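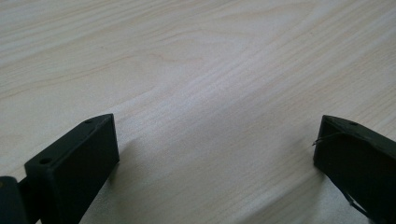 Figure 4-1. Light-colored tabletop with visible wood grain.

Section 4. Care and Refinishing of Wooden Tabletops

4.1 Scope

This section applies to all wooden tabletops supplied under the Hollero furniture program, including reading tables, workroom tables and the long tables installed in the Trostitz building. It covers routine cleaning, the removal of common marks, and the renewal of the oil finish. It does not cover painted tops, glass tops or table frames. For frames and leveling feet, see Section 5.

Tabletops with a lacquer finish are identified by a blue label on the underside. Lacquered tops may be cleaned as described in 4.3 but must not be sanded or oiled. If no label can be found, treat the top as lacquered until the Facilities Office has confirmed the finish.

4.2 Materials and tools

Obtain the following from the supply room before starting work:

Tsikata maintenance oil, clear
Tsikata neutral soap concentrate
Lint-free cotton cloths
Sanding paper, 180 and 240 grit, with a cork block
A soft brush or a vacuum cleaner with a brush head
Nitrile gloves and a dust mask
A metal container with a tight lid, filled one-third with water

Do not substitute kitchen oils, furniture sprays containing silicone, or general-purpose cleaners. Silicone residue prevents later coats of oil from bonding and can be removed only by deep sanding.

4.3 Routine cleaning

1. Clear the table completely. Lift objects; do not slide them.
2. Remove dust and crumbs with the soft brush, working in the direction of the grain.
3. Mix 40 milliliters of soap concentrate into 3 liters of lukewarm water.
4. Wring out a cloth until it no longer drips and wipe the surface from one end to the other.
5. Wipe again with a second cloth dampened in clean water.
6. Dry the surface at once with a third cloth. Pay attention to the joints between boards, where water collects.

Tables in daily use should be cleaned weekly. In the Trostitz building this is done on Wednesday after closing, and tables should be left clear overnight.

Caution: Do not pour water or cleaning solution directly onto the wood. Standing water raises the grain and may open the glued joints.

4.4 Removing marks

Water rings. Allow the table to dry for a full day. Many pale rings fade without treatment. If the ring remains, rub it lightly with a cloth and a small amount of maintenance oil, then wipe dry.

Ink and marker. Blot fresh ink with a dry cloth. Do not rub. Dried ink that has entered the wood must be sanded as described in 4.5.

Grease. Apply undiluted soap concentrate to the spot, leave it for five minutes, and wipe with a damp cloth. Repeat once if needed. A second treatment that brings no change should be reported, and the top should be left alone until it has been inspected.

Dents. Shallow dents on oiled tops can often be raised. Place a damp cloth over the dent and touch it briefly with the tip of a warm iron. Lift the cloth and check the result before repeating. This method must not be used on lacquered tops.

Note: Differences in color between boards, and darker or lighter streaks that follow the grain, are natural features of the wood. They are not stains and should not be treated as such.

4.5 Sanding

Sanding is required only when the surface feels rough, when marks cannot be removed by other means, or when the Facilities Office has scheduled a full renewal. Full renewals are normally carried out in September.

1. Clean the table as described in 4.3 and let it dry overnight.
2. Put on the dust mask and open the windows.
3. Wrap the 180 grit paper around the cork block. Sand along the grain with long, even strokes and light pressure. Do not sand across the grain.
4. Continue until the surface is even in tone. For an isolated mark, extend the sanded area well past the mark so that no hollow forms.
5. Vacuum the dust and repeat with 240 grit paper.
6. Ease sharp edges with two or three light strokes. Do not round them further.
7. Vacuum again and wipe with a cloth that is barely damp. Wait until the wood is completely dry.

Power sanders may be used only by staff who have completed the workshop course at Breston. Contact Eugeniusz Baran for course places.

4.6 Applying the oil

The room temperature should be between 60 and 80 degrees Fahrenheit. Do not apply oil in direct sun. One coat on a standard table requires 170 milliliters.

1. Put on the gloves. Stir the oil thoroughly; do not shake the can.
2. Pour a small amount onto a folded cloth and spread it thinly along the grain. Complete one board at a time.
3. Wait 15 minutes. Dull areas have absorbed the oil and may be given a little more.
4. Wipe off all remaining oil with a clean cloth. The surface should not feel sticky — if it does, continue wiping with fresh cloths.
5. Let the table dry for 32 hours.
6. Apply a second, thinner coat in the same manner.
7. Keep the table out of use for three days after the second coat. Avoid contact with water for one week.

Warning: Fire hazard. Cloths soaked with oil can heat up and ignite without any outside source of flame. Place used cloths under water in the metal container immediately and close the lid. Never leave them folded, piled up or in a wastebasket.

4.7 Everyday protection

Users should be asked to place mats under hot dishes, plant pots and equipment with rubber feet. Certain types of rubber leave a yellow mark that cannot be cleaned off. Tables should stand well clear of radiators, and relative humidity should be kept between 40 and 60 percent. Fine cracks at the board ends may appear in the heating season and usually close again in spring. Cracks longer than a hand's width must be reported.

4.8 Records and reporting

Enter each sanding or oiling in the maintenance log, with the table number, the work done and the initials of the person responsible. Routine cleaning need not be logged. Damage to joints, loose boards and any suspected moisture under the top are to be reported to Yaa Mahama at the Facilities Office before further work is carried out.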